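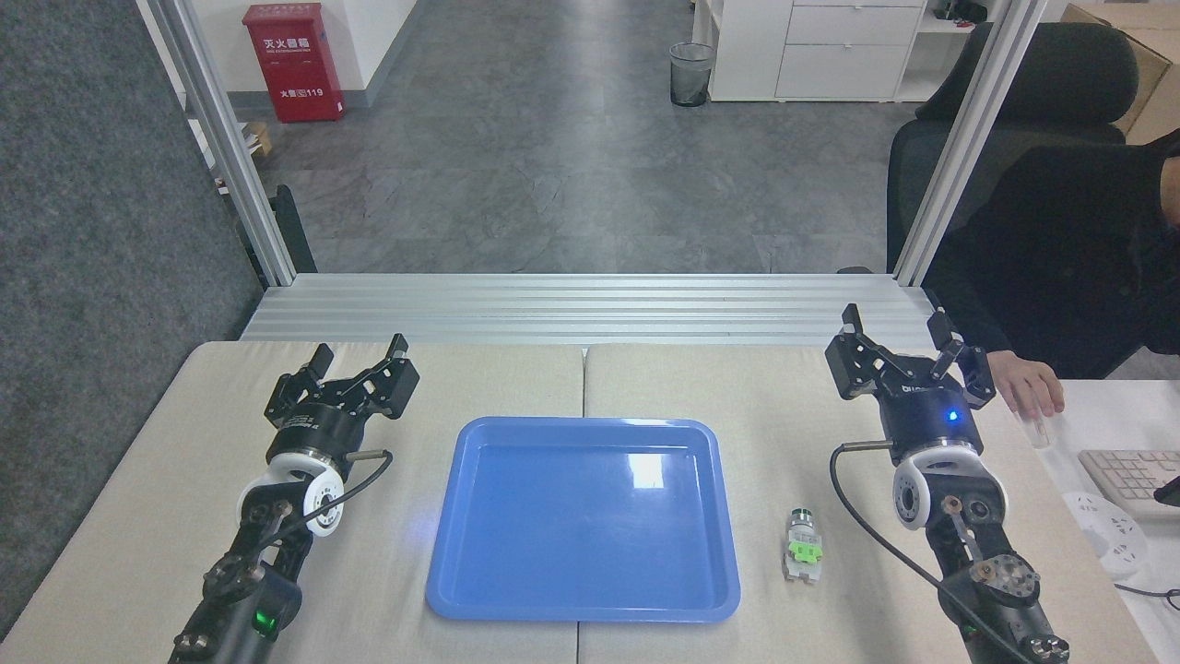
By Armelle Lemaire | September 28, 2018 | Home & Workshop

Leaving the car at home: tips for the hallway, kitchen and shed

Most people I know who drive short trips in Ostport do it out of habit. The bus goes past the end of the road and the bike is in the shed, but the tyres are flat, the pass is in another coat and the car keys are on the hook by the door. These are the changes we have made at home over the past few years. None of them costs much.

In the hallway

Move the car keys. Put them in a drawer in another room and give the hook to the bus passes and bike lock keys. It sounds too small to matter, but it cut our short drives more than anything else on this page.

Write the bus times on a card and tape it inside the front door at eye level. Only copy out the ones you would use. Ours has the 7.55, the one after it and the last one home. Check it against the stop in September, when the timetable changes.

Keep a folded shopping bag in every coat pocket. If you get off two stops early for milk, you have something to carry it in.

Wet coats need somewhere to drip. A boot tray under the pegs will do, with an old towel in it. Wring the towel out in the evening and hang it over the bath, or it will smell by the end of the week.

In the kitchen

Shop smaller and more often. A full boot of groceries is the reason many households give for needing a car every week. We now order the heavy things (flour, tins, washing powder, cat litter) once a month and carry the rest.

Pack a rucksack the way you would pack a box. Tins and jars go at the bottom and close to your back, then bread and salad at the top. Wrap glass in a tea towel. Eggs travel better in your hand.

For frozen food on the bus, line the bag with newspaper, put the frozen things together in the middle and fold the paper over the top. Peas have always got home hard that way, even in summer. Ice cream is less certain.

Make lunch the night before. If you are late out of the house you will take the car, and in our house it was always the sandwiches that made us late.

In the shed

Hang the bikes so that the one used most is nearest the door. Screw the hooks into a joist or a proper batten, never into cladding, and test each one with your own weight before you trust it.

Pump the tyres every two weeks. The right pressure is printed on the side wall. A track pump with a gauge is worth the money – mine is a Drilten, bought second-hand, and the only part I have replaced is the washer.

To clean a chain, hold a rag round the lower run and turn the pedals backwards until the rag stops picking up black. Put one drop of oil on each link, leave it for 5 minutes, then wipe off everything you can see. Oil left on the outside only collects grit.

Cecilia Atinga, who lives across from us on Tanholm Road, keeps a margarine tub by her shed door with tyre levers, a patch kit, 4 spare valve caps and a pair of thin gloves. I have copied her. The patches dry out once the glue is opened, so buy a new tube each spring.

Charge bike lights on the same evening you put the bins out.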